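Simulated rooms, real questions: an open day at Reltham

Most of the visitors to the Reltham open day on August 28, 2023 wanted to know where the robots were. They were on the screens. Slavica Kolev runs the simulation side and spent the morning at the demonstration desk.

"People expect a workshop," she said. "We work in rendered rooms first -- walls, furniture, a plant or two."

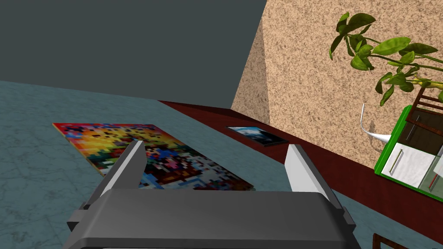
Changing the room

Her colleague Hrvoje Yordanov builds the rooms with a tool the team calls Plaltosik. It holds 126 layouts, and he says the colours are loud on purpose.

"If the arm only ever sees a beige wall, it learns beige walls," he said. He would like more odd angles too, with the gripper

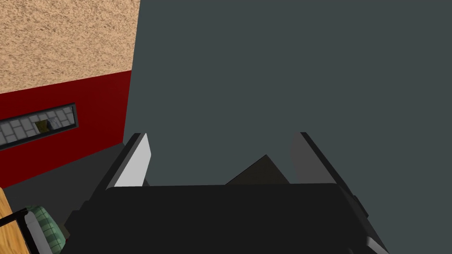
and more clutter, but each new layout takes him a day to check. Six are due by November.

Kolev was careful about what the work shows. "A good run on screen is a good run on screen. We still have to try it on the bench."

Visitors could ask for the wider view, with both arms and the small white table.
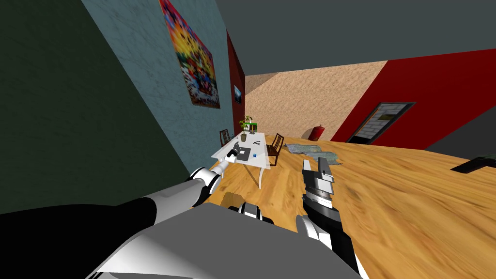
Can the public come again?

The next open day is in November, and places are booked through the Reltham front desk.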